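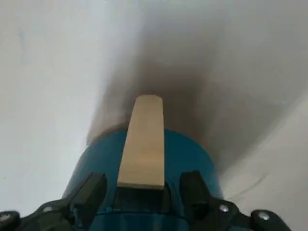
*青緑の丸みと、まっすぐ伸びたベージュ。*

六月に歩いたリヴァデネイラ(Rivadeneyra)のことを、やっと書きます。川沿いの小さな町で、お目当ては丘の上の古い塔でした。塔好きの方なら分かってくれると思うのですが、駅を降りて屋根の向こうに石積みの頭がちらっと見えた瞬間、もう荷物の重さなんてどうでもよくなるんですよね!

駅前の坂は思ったより急で、途中にパン屋と金物屋があり、その先で道が二つに分かれます。左が新しい車道、右が昔の荷車道。地図には左しか載っていませんが、絶対に右がおすすめです。敷石の真ん中に車輪の溝が残っていて、足をのせるとちょうど靴の幅くらい。ここを石を積んだ荷車が上っていったのかと思うと、つい溝の上ばかり歩いてしまいました(おかげで足首が痛い)。

塔は四階建てで、平面はほぼ四角。ただし北東の角だけが丸く膨らんでいて、その中に螺旋階段が入っています。外から見ると細い縦長の窓が階段に沿って少しずつずれながら上がっていくので、中の構造が透けて見えるようで楽しいのです。下のほうは黄色っぽい粗い石、途中から灰色のきれいな切石に変わります。変わり目は三階の床のすぐ下あたり。工事が一度止まったのか、石切場が変わったのか、入口の案内板には何も書いていませんでした。気になる!

帰ってから、前にフェイヴァー(Faver)の城跡で知り合ったドロシー・カーショーさんに手紙で聞いてみました。彼女は石切場を訪ね歩いている人で、返事は便箋5枚。黄色いほうは川の対岸のティヴォフ(Tivov)の石だろう、とのことです。対岸には浅い採掘跡があって、今は羊がいるそうです。灰色の石については「見ないと言えない」。そこがまた信用できるところで、次は欠片の色を確かめられるように、もっと近くで壁の写真を撮ってこようと思っています。
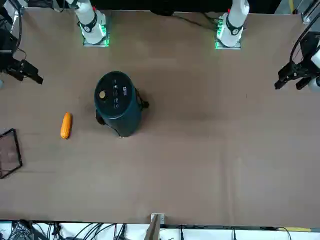 さて、塔の中の話。一階は窓がなく、おそらく倉庫です。床の真ん中に井戸があって、鉄の格子がかぶせてありました。のぞくと冷たい空気が上がってきて、小石ひとつ落としてみたくなりますが、もちろん我慢。二階が広間で、大きな暖炉の跡があります。炉の上の石の庇は半分なくなっているものの、支えていた持ち送りは両側とも残っていて、片方には葉っぱ、もう片方には横を向いた犬のような顔が彫ってありました。犬だと思うんですが、羊かもしれません。30分くらい眺めても決められませんでした。

三階に上がる途中の壁に、石工の印がたくさんあります。矢印、十字、魚の骨みたいな線。段の縁に手をつこうとして偶然見つけたので、行かれる方は右手の壁、腰の高さをぜひ見てください。懐中電灯を横から当てるとくっきり出ます。私が気に入ったのは、Wを逆さにして棒を足したような印で、階段の入口近くにも、三階の窓のわきにも同じものがありました。同じ人が下から上まで積んだのかなあ。

最上階は屋根がなく、今は木の床と手すりがついています。ここからの眺めがもう、最高でした。川がゆるく曲がって、曲がりの内側に町がすっぽり収まっていて、教会の尖塔、市場の屋根、その向こうに水車小屋。塔がなぜここに建ったのか、上に立てば一目で分かります。橋も渡し場も、対岸から来る道も全部見えるんです。通行料を取っていた時代の領主は、きっと毎朝ここで数えていたに違いありません。

降りてきたら、鍵を預かっているエンリケ・アゼヴェドさんが門のところで待っていてくれて、普段は閉めている南側の空堀にも入れてくれました。堀の底から見上げる塔は、正面から見るよりずっと大きい! 壁の裾が外へ斜めに張り出しているのもよく分かります。アゼヴェドさんによると、子どものころはここが遊び場で、壁の裾を滑り台にして叱られたとか。確かに一か所だけ、石がつるつるでした。

お昼は坂の下に戻って、市場の脇の食堂で豆の煮込み。土曜は市が立つので混みますが、その分、山のチーズが買えます。隣のフラルテック(Flalteck)村のものだという、灰をまぶした小さいのを2つ買って、1つは帰りの列車の中で食べてしまいました。

行き方のメモも少し。
- 塔が開くのは午後2時から。鍵は門の横の青い扉の家で声をかける
- 荷車道は雨だと滑るので、底のしっかりした靴で
- 階段は狭く、すれ違えません。上から声がしたら下で待つ
- 井戸のある一階は暗いので懐中電灯を

フラルテックにも小さな礼拝堂があって、そこの入口の柱は塔の石を転用したものらしい、とアゼヴェドさんが教えてくれました。例の逆さWの印がもしあったら、と考えるだけでそわそわします。列車は朝に4本あるので、秋の市に合わせてもう一度行くつもりです。どなたか礼拝堂に入ったことのある方がいたら、コメントで教えてください!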